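Eamon Ní Mhurchú had already put the kettle on when I got to Donbridge, and there was a plate of shortbread on the arm of the couch, which is where most things seem to end up in that house. We were supposed to talk for half an hour. I left just before supper, with a ball of gray wool in my bag and a promise to try ribbing again.

Eamon has been knitting for 40 years and teaching it for 21 of them, first in the back of the old Corrigan yarn store and now upstairs at Larkis, where the evening class runs until the last person finishes a row. “I learned from my aunt,” Eamon told me. “She didn't teach so much as sigh. You'd hold up your work and she'd sigh, and you'd go away and rip it out. I try to be kinder than that, but I do hear her sometimes when I look at a dropped stitch.”

I asked what beginners get wrong, and Eamon laughed and said they buy the wool first. “They fall in love with some hairy purple thing and then go looking for a pattern that will take it. I did the same, I still do the same! But for a first sweater, get something plain and smooth, where you can see your stitches. And do stripes. People think stripes are harder and they're a gift, really. You always know where you are. You say to yourself, I'll just get to the end of this gray, and then it's midnight.” 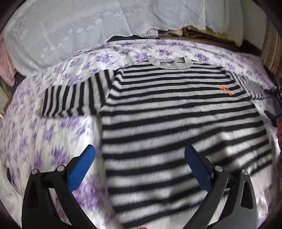

Black and light gray stripes, with a plain ribbed collar.

We got onto the subject of collars, on which Eamon has strong feelings. A neckband should be picked up slowly, in good daylight, and never after dinner. “If it's too tight you can't get your head in, and if it's too loose you look like you've borrowed it from your brother. I've redone a neck four times. My family has learned to leave the room.”

There was a good deal about summer knitting, too. Eamon likes a short sleeve in July, something light enough to wear over nothing much, and thinks people put their needles away far too early in the year – “as if your hands stop wanting something to do because it's warm out.”

The class has changed since the Corrigan days. More of the students are young, and plenty of them arrive having taught themselves from videos, with habits that Eamon finds fascinating. “One girl held her yarn in a way I'd never seen in my life. Beautiful, even stitches. I asked her to show me, and I've been practicing it ever since. I'm hopeless at it.”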